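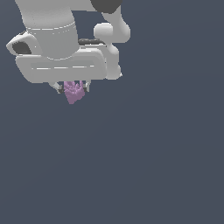

Gunhild Lauritsen wrote in to ask whether a robot can learn to pick things up the way her little brother did, by grabbing at everything and dropping most of it. She wanted to know if anyone has to teach it, or if it just comes that way from the factory.

What a good question, Gunhild, and the short answer is that your brother and a learning robot have quite a lot in common! The long answer is the fun one though, so get comfy.

A robot doesn't know what "pick up" means when it is new. Somebody could write out every single move for it (go down a bit, now left a bit, now close your fingers), and for a long time that's how most robots were given their jobs. It works nicely if the thing you want is always in the very same spot. Move it over by the width of your thumb, though, and the poor robot will close its fingers on nothing at all and carry on as if everything were fine.

So the people on the Mikorero project do it another way. They give their robot examples, heaps and heaps of them, and let a computer program look for the patterns. An example is a bit like a page in a scrapbook. It holds a picture of what was there, a note of how the arm moved, and a note saying whether the grab went well. One page on its own won't teach you much. A great fat scrapbook will.

Now, where do all those pages come from? Some come from a real arm in a real room, and that is slow work. Things roll under the cupboard and somebody has to crawl after them. Lots more come from a pretend arm inside a computer, which is called a simulation. The white arm at the top of this page is one of those, with a lumpy pinkish-purple thing held between its two fingers. It was drawn by a computer, in the same sort of way the characters in your favourite video games are drawn.

Lumpy shapes are terrific for practice, by the way. A smooth block is much the same whichever side you grab, but a lump has bumps and dents and odd little corners, so each side is a new puzzle. The team has 16 lumps in its collection and has given names to two of them, Purel and Sadley. Sadley is the hard one.

And the drops? They go in the scrapbook too! If you only ever showed the program good grabs, it would have no idea what a bad one looked like. In July the team threw out three days of misses by mistake, and had to make them all over again on purpose, which felt very silly.

You can try this at home. Find six small things that won't break, and pick each one up using only your thumb and one finger. Draw a page for every try, with the shape, where your fingers went, and a tick or a cross. Then give your pages to a friend and see if they can guess which new thing will be the trickiest to hold.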